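Category: Home Set-Up Guides > Entryway

Setting Up Your Slipper Rack, Part 4: Loading the Shelves

November — posted by the Clormont house guides desk

If you've followed me through the first three parts, your rack is bolted together, standing on its own legs, and waiting for something to do. Good! The hard part is behind you (I still have a blister from the Allen key). Now we get to put slippers on it. 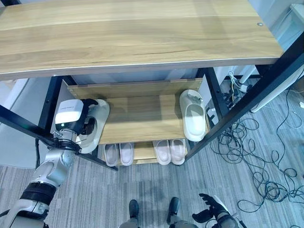

I keep house slippers on mine and nothing else. Outdoor shoes live in a tray by the back door, and I'd suggest the same if you have the space, as wet boots are rough on wood shelves. The steps below work for slides, clogs and most flat shoes, though. High-tops are another matter and I'll get to them at the end.

Before you load anything

1. Push down on each end of the top board with the flat of your hand. If it rocks, go back to Part 3 and snug up the leg bolts in the order I gave there. Don't fix a wobble by tightening only the corner that moves — I did that on my first rack and pulled the whole thing crooked.

2. Run a finger over every screw head on the top board. They should sit low enough that a dishcloth doesn't catch on them. If one is proud, give it a quarter turn by hand. Please leave the power driver in the drawer, it will chew right into the wood before you can let go of the trigger.

3. Wipe the shelves with a barely damp cloth and then a dry one. There's always a bit of packing dust in the corners where the shelf meets the metal, and it ends up on the soles of your slippers and then on your rug.

CAUTION: Don't stand on any shelf, and don't let kids use the bottom one as a step. It looks sturdy and it is sturdy, for slippers.

Loading the bottom shelf

4. Start at the bottom. A rack with weight down low is a lot harder to knock over with a vacuum cleaner, and you will hit it with a vacuum cleaner.

5. Set your first pair side by side, straps to the front. I know some people like heels out so they can grab and go. I tried it both ways for a whole winter and I'm a straps-forward person now. You can tell at a glance whose are whose, and when you pull a pair out they land on the floor ready to be turned with one foot.

6. Leave a gap, then set the second pair. Two pairs of women's slides with some air in the middle is my favorite layout for the bottom shelf. You could squeeze in a third pair, but then the sides rub, and the soft foam kind picks up scuffs that don't wash out (ask my old gray ones).

NOTE: Put same-colored pairs on the same shelf. If you have two sets of pink ones and one set of white, give the pinks the bottom and the whites the middle. It sounds fussy, but mixing up two lefts at six in the morning is a silly way to start the day.

Loading the middle shelf

7. Choose the pair you wear most and give it this shelf. You don't have to bend as far, and if you have a cranky back like mine you'll be grateful.

8. Place the right-hand slipper first, lengthwise, all the way over at the end of the shelf. Toe strap toward the front, sole running to the back. Slide it in until it's close to the back rail, then stop. It doesn't need to be jammed against the wood.

9. Bring in the second slipper. Tip it on its side a little as you go in, so the strap clears the shelf above, and then lay it flat once you're past the front edge. Wide straps are taller than you think! Going in level is how you end up scraping the top of the strap on the underside of the board.

10. Let go, then nudge it over next to its partner. You can also leave the two apart if you'd like them to air out, and I often do after a bath.

CAUTION: Lift slippers over the front edge, don't drag them. A bit of grit stuck in a sole will leave a long scratch running against the grain, and I have one that I've been hiding under a pair of clogs since spring.

The top board

11. Keep it light. I use mine for keys and a small bowl, and that's it. My first rack, a Goltia, had a stack of phone-book-sized catalogs on top for a year and the board got a dip in it that never came back out.

12. If you want a plant up there, put a saucer under it, and a felt pad under the saucer. Water gets in around screw heads before it gets in anywhere else.

Things I get asked

What about high-tops? They won't fit upright on the middle shelf. Lay them down heel to toe, or put them on the floor next to the rack.

Can I put a liner down? Sure. I cut a strip from a roll of drawer liner, a little short on both ends so it doesn't curl. Skip the sticky kind.

How often should I recheck the bolts? Once in the first month, then whenever you move the rack. Mine loosened a hair after I dragged it across the hall to paint, so lift it with a second person if you've got one handy.

In Part 5 I'll go over fixing the rack to the wall, with the little strap that came in the bag you probably threw in a drawer. Go find it now, before you forget which drawer.

Related guides

Part 3: Legs, Bolts and Getting It Level
Part 5: Anchoring a Rack to the Wall
Washing Foam Slides Without Shrinking Them
Duken Boot Tray: Set-Up and Care
Small Hallways, Reader Questions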